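Best way to get gray grout haze off pale floor tile?

Forum: Floors and Surfaces

gadelari_jo
Started this thread on 2025-09-25

Hi all! We had the back hallway and the utility room redone in a pale gray tile and I love it, except there's this chalky film that shows up every single time the floor dries. I've mopped it four times now. It looks great while it's wet and then ten minutes later, poof, cloudy again. The tiler (Leonidas Tsoukalas, really nice guy, did my sister's bathroom too) says it's normal haze and to give it another wash. I have been giving it another wash! Do I need an acid cleaner or am I going to wreck it? It's glazed porcelain if that helps.

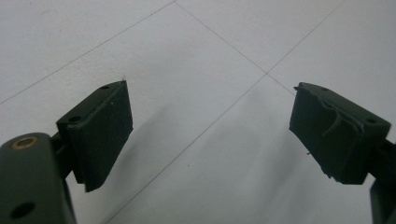 Reply 1
makis_psarras

Stop using floor soap. I bet half of what you're seeing is soap film on top of grout film. Plain warm water, a white nylon pad, and change the bucket way more often than feels reasonable. I did 200 square feet of the same kind of tile at my mom's place and the trick was drying each patch with a towel before moving on. If you let it air dry the haze just settles right back down.

Reply 2
ngcobo_tile

Sorry Makis, I don't agree. Towels are fine on day one. If the grout's been down a couple of weeks it has cured, and you can rub until your arms fall off. Get a sulfamic acid cleaner, mix it at the weak end of what the label says, wet the floor FIRST so the joints don't soak it up, and rinse twice. Gloves and an open window. Test a corner behind a door.

Reply 3
gadelari_jo

Grout went in at the start of September so yeah, it's cured. Acid makes me nervous though, the joints are a light gray and I don't want them going blotchy. Would vinegar do it? I've got a gallon of it.

Reply 4
makis_psarras

Vinegar is acid too! Just a weaker one, and people slosh it around like it's nothing because you can eat it. If you're going to use acid, use one that comes with directions. I still say try the pad and towel on one small patch before you buy anything.

Reply 5
zernemico

Butting in with a related one, hope that's OK. I have the same haze question but on a work surface. Big pale gray panels, seams between them, matte finish, and every mug leaves a ring. I keep a coaster out and my pens and stuff live in a smoky brown plastic box so at least I'm not dragging things over it, but the middle always looks streaky when the light's on. Wipes make it worse.

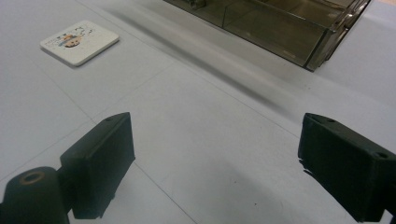 Reply 6
ngcobo_tile

Zernemico, what's it made of? Please don't put the sulfamic stuff on it until you know. If it's laminate or solid surface, a drop of dish soap in a quart of water, microfiber, then a second cloth with water only. Wipes leave residue and matte finishes show all of it.

Reply 7
zernemico

No idea what it is, it came with the apartment. I'll try the two cloth thing tonight, thanks!

Reply 8
pendar

I'm with Ngcobo on the floor. Did mine with sulfamic after messing around with towels for a whole weekend. Joints were fine, and they're lighter than what you're describing. I did go over the grout with a sealer a few days later (some people say you don't need it with the newer grouts, whatever, it was cheap).

Reply 9
makis_psarras

Fine, I'm outvoted, but pre-wet those joints properly. My cousin skipped that part and has a hallway with stripes.

Reply 10
gadelari_jo

OK update! Did Makis's test patch by the washer and it got a little better but I could still see swirls. Then did the corner behind the door with the sulfamic, weak mix, wet first, rinsed twice, and it dried CLEAR. Joints look the same as before. Doing the rest in the morning. Does anybody know if I need to wait before putting the washer back?

Reply 11
ngcobo_tile

Just till it's dry. Lift it, don't drag it.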